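Setting Up Your Narel Compost Tea Brewer

Section 2: Your First Brew

Welcome back! If you worked through Section 1 with your brewer in front of you, the tank is standing on level ground, the air pump is on its shelf above the water line, and you have a cup of something nice in hand. Now we get to make our first batch, and I promise it is easier than it looks on the page. Read all the steps once before you start (I know, I know, but please do), then come back to step 1.

Before you begin, have these ready:

Your Narel tank, rinsed with plain water
The mesh brewing bag and its drawstring
Finished compost, dark and crumbly, with a good earthy smell
Unsulfured molasses
A long paddle for stirring
A kitchen scale

1. Fill the tank to the 300 liter line. Rainwater is lovely if you have it. If you are on town water that is treated with chlorine, fill the tank the day before and run the pump overnight with the lid off. Some towns use chloramine, which won't air off that way, so give your water supplier a call and ask.

2. Weigh out 7 kilograms of compost and spoon it into the mesh bag. Don't pack it down. Water has to move through it freely, and a tightly stuffed bag brews about as well as a brick.

3. Pull the drawstring closed and tie the bag to the crossbar so that it hangs in the middle of the tank, clear of the bottom.

4. Stir 2 cups of molasses into a bucket of warm water until it has all dissolved, then pour it in. It's tempting to be generous here, especially if your soil is tired and you'd like to give it a treat, but too much food makes the microbes grow faster than the pump can give them air.

CAUTION: Plug the pump into an outlet with ground fault protection, and unplug it before you reach into the tank for any reason.

5. Switch on the pump and look for a steady, rolling boil of bubbles across the whole surface. If one side is quiet, unplug, move the air ring toward that side, and try again.

6. After 12 hours, stir well with the paddle and squeeze the bag gently. You may see a light foam by now. Some batches foam and some don't, and either is fine.

7. Leave the pump running until the next morning, then lift out the bag and let it drain. The spent compost can go straight back on your heap.

Note: Good tea smells sweet and earthy, like the floor of the woods. If yours smells sour or rotten, don't use it on anything you plan to eat. Tip it out on a rough patch well away from ditches and wells, scrub everything, and start over.

8. Use the tea the same day, on the soil, early in the morning or toward evening. Keep it off salad greens and anything else that will be eaten raw. If you are certified organic, or working toward it, check with your certifier before using any brew with molasses in it, and write down the date, the amounts, and the field in your input log.

Daiane Cordeiro and Min-kyu Ko look after our grower help desk through the end of October, and they are both very glad to talk compost. Cleaning and winter storage are covered in Section 3.

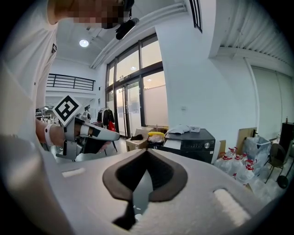

White T-shirt, white wristband, arm reaching forward.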